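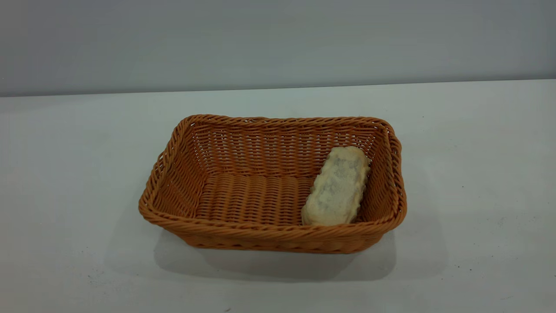 Intro to Theater, Unit 3: Reading a Scene for Staging
Instructor: Tiziana Sorrentino

Read the scene 2 times before class. On the second reading, mark every entrance and exit in pencil.

A beat is a stretch of dialogue in which a character wants one thing. When the want changes, a new beat starts. Draw a line across the page there.

Blocking is the actors' planned movement. Directions are given from the actor's side, so stage left is the audience's right. Downstage is toward the audience.

Written work: choose one scene from Carbone and describe its blocking, 1000 words at most. Gaetano Pace's staging notes start on page 33 of the reader.

Due June 5, 2024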